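Folding shirts, and what 400 extra demonstrations bought us

April 16, 2023

I promised a few of you that I'd write up the shirt results once I'd slept, so I've made a pot of tea and sat down to do it properly.

Back in March we had 400 demonstrations of cloth handling, all collected with the hand-held gripper, and the policy we trained on them (we call it Rutasent, please don't ask) could fold a shirt if you laid it out nicely first. Give it a heap and it dithered dreadfully. Ovidiu Filip thought we were starting every recording from far too tidy a place, and I'm afraid I argued with him for most of a lunch.

He was right, of course! So we went back and recorded more, this time with the shirt dropped any old how, and brought the total to 799. One file was corrupted – it still annoys me.

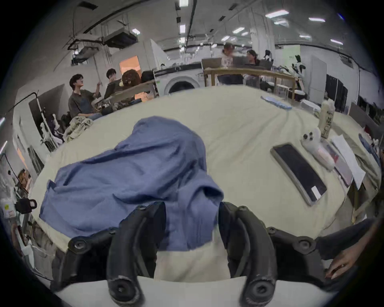

The gripper down at the edge of the blue shirt, on the big table.

We then tried both versions on the same 10 heaps. The old policy got three of them flat enough to fold and the new one managed eight, and I did a small dance by the kettle. Ten trials is a tiny test, I know, and I wouldn't hang a paper on it yet.

What still goes wrong is sleeves. If one is tucked underneath, the policy tugs at the top layer and carries on quite happily as though all were well. We've set aside 6 awkward garments that it has never been trained on, and those are next, once Ovidiu and I have agreed on what counts as flat.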